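Handgreifer neu eingestellt: Fingerbacken, Zapfen, Spiel

Montag, 2. Februar 2026

Am Wochenende war der linke Greifer dran. Er lief schon seit dem Herbst nicht mehr sauber, und beim Zusammenlegen von Strick habe ich es am deutlichsten gemerkt. Die Backen kamen nicht gleichzeitig an. Die rechte lag schon am Stoff, die linke stand noch ein Stück davor, und beim Zudrücken wanderte die ganze Lage nach links. Bei einem Handtuch fällt das kaum auf. Bei allem, was grob gestrickt ist, zieht es die Kante mit.

Ich arbeite mit zwei Handgreifern, beide nach dem Wemlow-Plan gebaut, beide schwarz gedruckt. Der linke ist der ältere und hat das meiste abbekommen. Die Gelenke laufen auf Stahlzapfen von Skosix, die Beläge auf den Backen sind zugeschnittene Streifen aus einer Gummimatte. Mehr Verschleißteile gibt es nicht, und zum Zerlegen reicht ein Inbus mit 2 mm.

Zuerst die Zapfen. Ich habe alle Schrauben gelöst, die Arme abgenommen und die Bohrungen mit Wattestäbchen ausgewischt. In den unteren Gelenken saß ziemlich viel Faserstaub, der sich mit dem alten Fett zu einer grauen Paste verbunden hatte. Inzwischen kommt bei mir gar kein Fett mehr hinein, nur noch Trockenschmierung, und die auch nur auf den Zapfen. Fett auf gedrucktem Material war der Fehler vom Mai, den ich hier schon einmal beschrieben habe.

Beim Zusammenbauen habe ich die Schrauben erst handfest gesetzt, den Greifer mehrmals ganz auf- und zugemacht und dann über Kreuz nachgezogen. Zieht man eine Seite sofort fest, verspannt sich der Parallelogrammarm und die Backe steht schräg. Genau das war bei mir der Fall. Schraubensicherung nehme ich nur mittelfest, sonst reißt beim nächsten Mal der Einsatz mit heraus.

Danach die Prüfung am Stoff. Auf der Werkbank mit einem Stück Karton sieht jeder Greifer gut aus, deshalb teste ich auf dem Bett, mit weicher Unterlage und Falten.

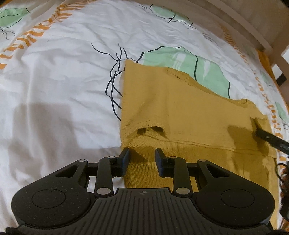 Prüfung am gelben Strick, Backen offen über der linken Seite.

Worauf ich dabei achte: Beide Backen müssen beim langsamen Schließen gleichzeitig am Stoff ankommen, und die Maschen dürfen sich nicht in der Spalte neben dem Belag fangen. Das zweite Problem hatte ich unterschätzt. An der linken Backe stand der alte Belag etwa 2 mm über, und unter dieser Lippe hingen bei Feinripp regelmäßig Fäden. Der neue Streifen ist bündig geschnitten, die Kante mit feinem Schleifpapier gebrochen. Geklebt habe ich mit dem Kontaktkleber von Holub, eine Nacht unter der Zwinge.

Den Test mache ich immer gleich. 10 Griffe am Saum, 10 am Halsausschnitt, danach noch ein paar mit doppelter Lage. Beim ersten Durchgang ist mir der Saum noch dreimal weggerutscht, also habe ich das rechte untere Gelenk wieder gelöst und mit weniger Moment angezogen. Im zweiten Durchgang blieb alles liegen. Am Halsausschnitt greife ich jetzt flacher an als früher, die Bündchen verzeihen wenig.

Die Kratzer am Gehäuse lasse ich. Ich hatte kurz überlegt, die Schalen neu zu drucken, aber das wären 13 Stunden Druckzeit für nichts, solange die Aufnahmen der Zapfen nicht ausgeschlagen sind. Das Spiel dort ist noch in Ordnung – mit dem Finger spürbar, beim Greifen nicht.

Offen ist noch der rechte Greifer. Der schließt sauber, knackt aber auf dem letzten Stück. Ich vermute eine Unterlegscheibe, die sich gedreht hat. Die Ersatzscheiben habe ich bei Raliditz mitbestellt, zusammen mit einem Satz längerer Zapfen. Wenn sie da sind, kommt er auf die Bank, und die Maße der neuen Beläge trage ich dann auch in der Teileliste nach.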